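Derumside council adopts new plumbing rules for older apartment buildings

July 1, 2026 - Owners of older apartment buildings in Derumside will have 10 years to replace lead and galvanized supply pipes under a measure the town council passed this week.

The rules cover 1003 apartments in buildings put up before the town adopted its current plumbing code. Most are in the Bako and Ustari neighborhoods, where much of the housing was built for workers at the old Trikov mill. Single-family homes are not affected.

Under the measure, owners must file a pipe survey with the building office by next April. Buildings where lead is found in the line between the street and the meter go to the front of the schedule and must be finished within 3 years. The rest can be done in stages, as long as each stage covers a full riser from the basement to the top floor.

The town will pay up to $3000 per apartment toward the cost. Owners of buildings with fewer than six units can apply for the full amount. Larger buildings will get half. The money comes from the water fund, and the council did not raise rates to cover it.

Pavithra Devadiga, who heads the town's water department, told the council that the age of the pipes had made repairs harder each winter. Crews often fix one leak and get called back to the same block a few weeks later, she said.

"We are patching pipe that should have come out a long time ago," Devadiga said. "The patches hold for a while, but the pipe on either side of them is just as old."

Several landlords spoke against an earlier draft that gave them half as much time. The longer deadline was added in April, along with a section that lets owners put off work inside an apartment until the current tenant moves out, unless lead has been found there.

Tenants asked for a firmer rule on notice. The final version requires a week's written notice before water is shut off for planned work, and owners must supply drinking water if a shutoff lasts more than eight hours. Rents may not be raised to recover any part of the cost paid by the town.

Kitchen lines will be the first part of the job in most apartments, with bathrooms to follow. Owners who have already replaced their pipes can send in the permit and a plumber's statement and will be taken off the list - there is no fee for this.

Survey forms will be available at the building office and at the Ustari branch library. Tenants who want their tap water tested before then can pick up a free sample bottle at either place.

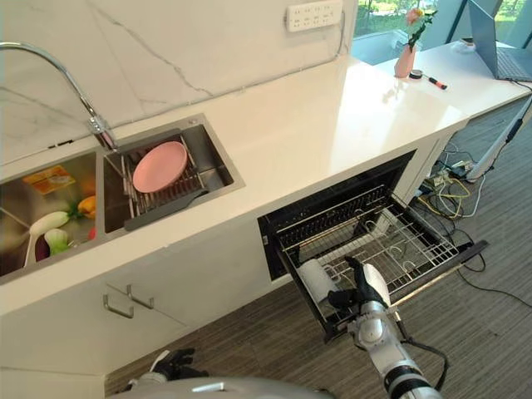 Bottles should be filled first thing in the morning, before any other water is used, and returned the same day. Results are mailed to the tenant, with a copy to the owner.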